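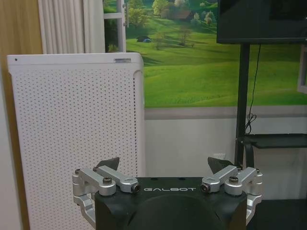
The mural wall in the ground-floor day room at Koltside, with the white perforated unit standing on the curtain side.

24 January 2020
By Skarphéðinn Kvaran

Search this site Enter keywords Go

Progress report to Truststead: day room refit at Koltside

This report covers the work paid for by the second part of the grant. It follows the outline in our application and uses the same headings where they still make sense.

Wall and decoration

The landscape mural is up. It takes in green hills and trees, with a small dark hut on a slope toward the left. We had first planned to paint the wall one color and hang prints on it. The residents' meeting in August voted for a single large picture, and we asked Truststead for permission to move the print budget across. That was approved by letter and no extra money was needed.

Bech supplied and hung the mural. The wall had to be sanded and primed first, which took two days longer than quoted. Bech did not charge for the extra time. There is one seam we are not happy with, and they have agreed to come back and press it down again.

Window side

The pale curtain is the one we already had, cleaned and put back up. It still looks good next to the white window frame, so the replacement listed in the application has been dropped. The light wood paneling at that end of the room has also been kept. We got a price for painting it white and decided the warm tan color suited the mural better.

The window frame has been checked. The catch was stiff and has been replaced out of our own repair budget.

Equipment and floor space

Residents asked us to keep the middle of the room clear for chair exercise and for the choir. Stestden measured the room and gave us 2 layouts. We are using the first one, with taller items kept off to the sides. The second had a bookcase under the mural, and people did not want the picture covered.

The stacking chairs have arrived. We ordered 24 and all were delivered in good order. They are kept in the hall closet between sessions.

Money

The unspent amount at the end of this period is $705. Most of it comes from the curtain we did not buy. We would like to put it toward a dimmer for the ceiling lights – the evening group finds them too bright – and will send a written request with the quote.

Still to do

Bech to fix the seam. Baseboard to be touched up near the door. Notice with the booking hours to be printed and put up in the hall. We also owe Truststead the signed delivery slips for the chairs, and those will go out with the next mailing.

The final report will include the results of the short survey handed out to the regular groups.

Comments

Choir alto
Very glad the hills won the vote. Can we have the lights sorted before spring?

M.T.
Is the room open for booking in the evenings yet, or only for the regular groups?

Skarphéðinn Kvaran
Regular groups only for now. The hours will be on the notice in the hall.

Old Koltside neighbor
Good call leaving the wood alone.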